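Building Brick Library – Frequently Asked Questions

How does borrowing work?
You pick a tub from the shelf at Campos Hall, sign it out at the desk and bring it back within 5 weeks. Membership covers the whole household, so there's no need to sign up each child. You can have two tubs out at a time.

Which bricks do you lend?
Mostly the large toddler-size bricks, plus a few tubs of translucent blocks. The small standard bricks are kept in the Harnau room and are lent only to families with children over four.

How many pieces are in a tub?
The regular tub holds 100 pieces and the big one holds 179. The number is written inside the lid. Please check it when you get home and let us know within a day or two if it's wrong.

Do the different kinds mix?
They can be played with together, and most kids do exactly that. The translucent blocks don't clip to the studded bricks, though, so they work better as walls, towers or windows beside a build. Please sort them back into their own tubs before you return them.

What surface is best for building?
Anything flat and hard. Timber boards or a low table are fine. Thick carpet makes tall towers lean, and small parts get lost in it. If you only have carpet, ask for one of the Ollow base mats – they're free to borrow with any tub.

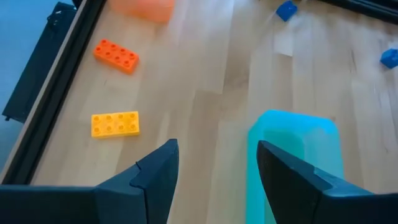

A yellow eight-stud brick and a translucent aqua block on pale timber boards.

Will the bricks scratch my floor?
We haven't had a complaint about it. Grit is the usual trouble, so sweep first and don't let anyone drag a full tub across the boards.

How do I clean them?
Warm water, a drop of dish soap and a soft cloth. Leave them to dry on a towel overnight before they go back in the tub. No dishwashers, please – we lost 43 pieces that way last February. The translucent blocks show fingerprints and go cloudy if you use spray cleaners.

What if we lose a piece?
Tell us when you return the tub. One or two missing bricks don't matter and we top up from spares. If a lot have gone, we may ask you to put something towards replacements.

Can I donate bricks?
Yes, in any colour. Please don't send pieces that are cracked or chewed. Drop them in the Bikeck box beside the front door, where we collect them every morning at 9.

Who do I talk to about a booking for a playgroup?
Carmela Arrieta looks after group loans. Leave a note at the desk with your group's name, the ages of the children and the month you'd like.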